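# Chapter 3: The Grip That Wasn't There

My first proper robot fault happened in May, in a rehearsal, and it cost me a bag of crisps and most of a good mood. I was working for Lustier at the time, on a sorting job for their Pokdale site, and we'd promised them a gripper that could pick something up, put it somewhere else and tell the truth about both. The first two parts took us a fortnight. This chapter is about the third.

The program ran like a dream. Every step in the log had a tick beside it: approach, close, lift, carry, open, retreat. I'd bet Quyên Phí a bag of crisps that we'd get 100 clean runs before lunch, and by eleven I was already thinking about which flavour. Then she leaned over, scrolled back through the views from behind the gripper and said, "So what was it carrying?"

In 20 of those runs, it wasn't carrying anything at all! The fingers had shut on nothing, the arm had swung across with great confidence, and the fingers had opened again over the right spot. Tick, tick, tick. My code checked that the close command had been *sent*. It never once checked how far the fingers had travelled, and an empty hand shuts further than a full one. I'd known that since I was four years old, presumably, and I still left it out.

We call this a **false grasp**, and you'll meet it again in Chapter 5 with a suction cup in place of fingers. It belongs to a bigger family, the **silent fault**: something goes wrong and the system carries on as if it hadn't. A loud fault stops the machine and somebody comes over to swear at it. A silent one gets passed down the line to the next step, and the one after that, until it turns up somewhere quite different wearing another fault's clothes.

Is a false grasp a safety matter? I used to say no – what harm can an empty hand do? Mac Mathúna, the firm that checked our work, put me right on that. If the robot believes it's empty when it's full, it may open its fingers wherever it likes. If it believes it's full when it's empty, the part it should be holding is still lying about somewhere, and the next move was planned as though the way were clear. Their report ran to 2 pages and I've still got it in a drawer.

Before you read on, have a go at these on paper:

- What could a two-fingered gripper measure that would tell you it's holding something?
- When would you take that measurement: after closing, after lifting, or all the way along?
- What should the arm do if the answer is "don't know"?

I got the last one wrong for years. My early Bevero controller treated "don't know" as "yes", and you can guess how that went.

The views that follow come from the simulator, looking along the gripper from behind. Take your time with them and try writing down what a program would need to know before it could say "holding" or "not holding". Then we'll get on to finger position, which is where section 3.1 starts.
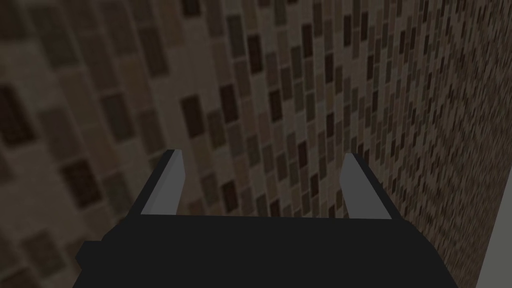
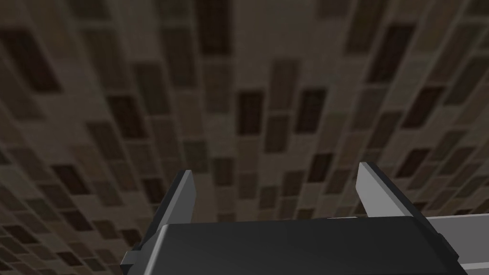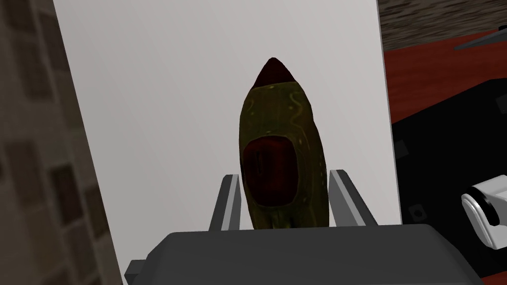
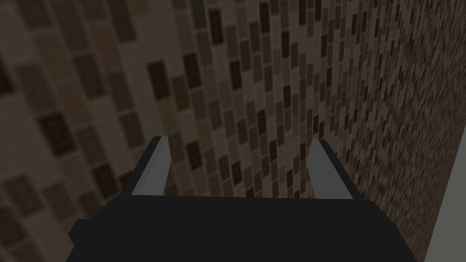 *Figure 3.1 (last view): Simulated gripper with its fingers open and nothing between them.*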